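Mukotia Block Layouts

A collection of tabletop arrangements of small colored shape blocks on a wooden board, with written descriptions of each arrangement.

Maintained by Nermina Stoyanova and Niilo Mäkelä. Layout descriptions by Amra Gashi and Man-lok Kwok.

Overview

Mukotia contains 500 layouts. Each layout is one placement of blocks on the board, stored with a photo and a short text saying which blocks are where. The layouts were made for work on spatial language: left of, behind, nearest to, between, in the corner, and so on. The first 191 layouts were laid out by hand from a sketch. The others were placed freely by whoever was at the table.

The blocks

Every block is identified by a color and a shape, written in that order with a space between them, all lowercase. The full name is always used, even when only one block of that color is on the board. Shapes are named by their outline as seen from above, so a cylinder is still "cylinder" whichever end is up. We use "cube" for the square-topped block and "hexagon" for the six-sided one.

Some colors and shapes come up together more than once in a layout with different partners. There can be a green star and a red star on the board at the same time, or a blue cube and a blue triangle. These layouts are marked shared_color or shared_shape in the index, and many carry both marks.

The board

The board is made of maple strips in alternating pale and tan bands. It rests on a blue perforated metal tabletop. Two of the bands are noticeably darker than the others, and both are in the far half. Early descriptions by Man-lok used these as reference lines ("just nearer than the second dark band"). We kept those sentences as written, but they are tagged band_reference so they can be filtered out.
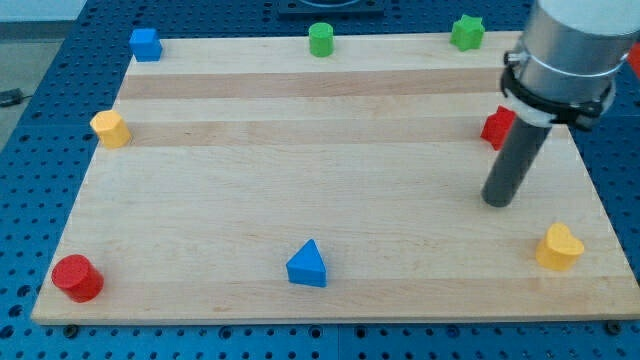 Edge layout, tags shared_color and shared_shape. Blue cube far left, green cylinder far center, yellow heart near right.

Layout types

edge: blocks are spread around the outside of the board and the middle is left clear.
cluster: blocks are gathered in one area, with small gaps.
row: blocks are in a line, either along the strips or across them.
open: anything else.

A layout has one type only. If two people disagreed on the type, it went to open.

Descriptions

Each layout has 3 descriptions. One is a full listing of the blocks, one gives relations between pairs of blocks, and one is a free sentence in the writer's own words. Left and right are given from the near edge of the board, and "far" means toward the top of the photo. Writers were asked to leave out a block if they could not tell its shape, and to write "partly hidden" if they could tell the shape but part of the block was covered.

Files

index.csv: layout number, type, tags, writer
photos: one per layout, named by layout number
text: one plain text file per layout, with the descriptions separated by a blank line

Known problems

Blocks at the far edge look smaller than the ones near the front. Please don't compare block sizes across a photo.

In 4 layouts the free sentence says "diamond" for a block that the listing calls a cube. We left the wording alone.

Todor Leka checked the relation sentences against the photos in September. Layouts with corrected sentences have the tag revised. The older wording is not included in this release.

"Next to" was never given a fixed distance. Amra uses it more freely than Man-lok does, and the writer column in the index is there partly for that.

Use

Free for research and teaching. Please name the Mukotia collection in anything you publish. Corrections to the text files can be sent to Nermina with the layout number in the subject line.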